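Plumero wants its fruit in rows

May 28, 2018

The fruit bowl, which has served the human race without a software update for several thousand years, has been found wanting in Ruvine.

Plumero, the housewares shop on Mullis Street, has given over its long back table to what it calls a fruit sorting bench. The idea is simple enough to fit on the card taped to the door. You bring the fruit you have. You put it into clear trays, one sort to a tray or close to it, and you go home knowing how many trays you need. The trays are for sale at the front. So is the fruit, in a modest way, from a crate by the register.

The shop says 406 people signed up for a turn at the bench in the first month, out of a town of 1591. Even allowing for those who put their names down twice, that is a better turnout than the last school board election, and there was no parking for that either.

The case against the bowl is set out in a four-page leaflet, free with any purchase. Bowls, it says, bury things. An orange goes in on top and is at the bottom by the end of the week, under a pear that has ideas of its own. A tray keeps everything one layer deep, where it can be seen and, the leaflet hopes, eaten. The leaflet does not mention that a person can also look into a bowl. 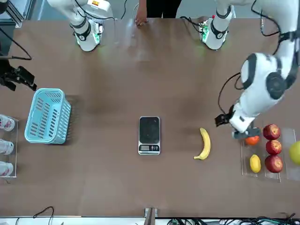
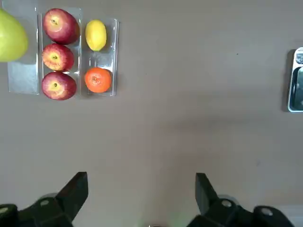
Home & Kitchen

Apples are the easy part. Three of them went into a narrow tray in a single column and filled it from end to end, red and streaky and about as orderly as apples get. The lemon and the mandarin share a wider tray next door, with a gap left between them. The leaflet is firm on gaps for citrus. It is less firm on why.

Pears are another matter. The green one at the bench is a big pear, and it sits partly over its compartment like a guest on a folding chair. Plumero's current line comes in widths that suit an apple, a lemon or a well-behaved plum. A larger size, the Pai, is promised for December, by which point most of Ruvine will have moved on to the kind of fruit that comes in cake.

The light blue plastic basket on the bench is the shop's one concession to the old ways. It has slotted sides, it holds whatever you like in whatever order you like, and it costs less than two trays. Asked which sells better, the shop said that sales figures were not kept in that much detail. The stack of baskets near the door was noticeably shorter than the stack of trays, though it may have started that way.

Turns at the bench are free and last as long as your fruit does. The shop can lend trays overnight against a small deposit, for households that want to try the system on their own counter before committing to it. It has 80 to lend and would like them back rinsed — a request underlined twice on the card.

There is talk of going further. The leaflet's last page sketches a plan for onions, with potatoes to follow, and the shop has ordered up to 300 more trays on the strength of it. Garlic is described as "under review."

The sorting bench is open during shop hours through the end of the summer. Bring your own fruit. Melons should be left at home, and the shop asks that customers with bananas speak to someone at the register first.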